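Kitchen Waste Project - Group Report

Hadiza Dauda, Jianguo Guo

1. What we wanted to find out

How much of a household kitchen bin is just packaging. Our guess before starting was half. Food scraps were kept out, they go in a separate tub by the sink, so this is the dry bin only.

2. Method

One round bin on the kitchen floor, plastic liner folded over the rim so it doesnt slide down. Small liners, changed often - easier to sort. Every bag was emptied onto newspaper, split into piles and weighed on the Niltano scale. 16 bags in total, all in November. Hadiza sorted, Jianguo wrote it down. Bags weighed before sorting as well, to check nothing got lost.

3. What goes in

Mostly snack wrappers and tissues. The wrappers weigh almost nothing but take up lots of room, they stand up against the side of the liner and dont flatten. Tissues fill in the gaps.

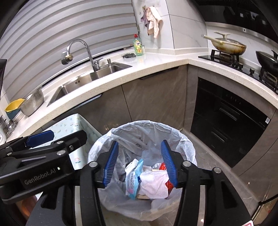
Small piles of waste in the lined bin, next to the flowered cover.
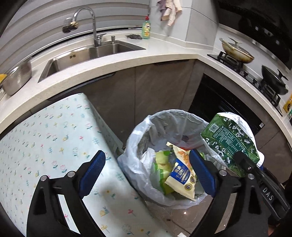 4. Results

Total dry waste: 1,107 grams
Packaging: 78 percent by weight
Rest: tissues, paper bits, one broken pen

Higher than our guess. We did not measure volume, wich we should have - by volume packaging would probably be even more.

5. Problems

Wrappers with crumbs still inside. We shook them out from the fourth bag on, so the first three are a bit heavy. Also torn corners, hard to say what they came off. Those went under packaging.

Scale only reads whole grams. A single wrapper sometimes showed 0, so we weighed them in piles.

6. Next time

Flatten the wrappers first. Measure volume. Try a second kitchen and compare - Jianguo's aunt said we can use hers. Weigh the empty liners too, we forgot and had to take one off the roll afterward.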